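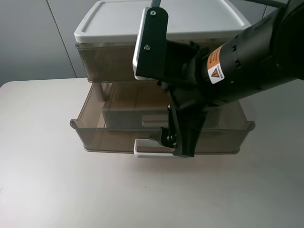

Adding a Family Story to Your Tree

Before you start, have your Floseck tree open and the ancestor's page in front of you. I always forget that part and end up typing my great-aunt's tales under the wrong Thoroddsen (we have several).

1. Click Stories, then New Story. Give it a plain title. I called mine "Gunhild and the flour barrel" and I can still find it!

2. Type the story the way you heard it. Keep the funny phrases, the swearing too if your family can stand it.

3. In the Told By box, put the name of the person who told you. My Gunhild Thoroddsen story came from Kolbrún Baldursdóttir, and she got it from her mother, so I listed both.

Note: A story can run to 224 lines. Mine hit the limit in July and I had to split it into 2 parts. 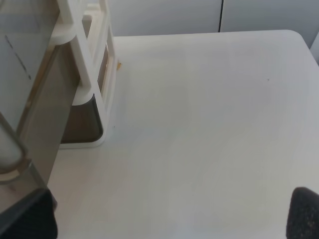 Briem Family History Club – Help Pages

4. Link a record if you've got one. Census page, burial listing, muster roll, anything with a date on it. Click Attach and pick the file.

5. Set the Proof level. Choose "Family tradition" unless a record backs you up. I had an ancestor at a battle for years on Grandpa's word, and then I found him on a tax list, age 76, two counties away.

Caution: Merging two people also merges their stories, and Undo won't pull them apart again. Save a copy of the tree first.

6. Click Save, then check the Living box for anyone still with us. Their names stay hidden from visitors.

If a story vanishes after saving, look under Drafts. Still stuck? Ask Ashwin Warrier at the help desk, he fixed mine over the phone.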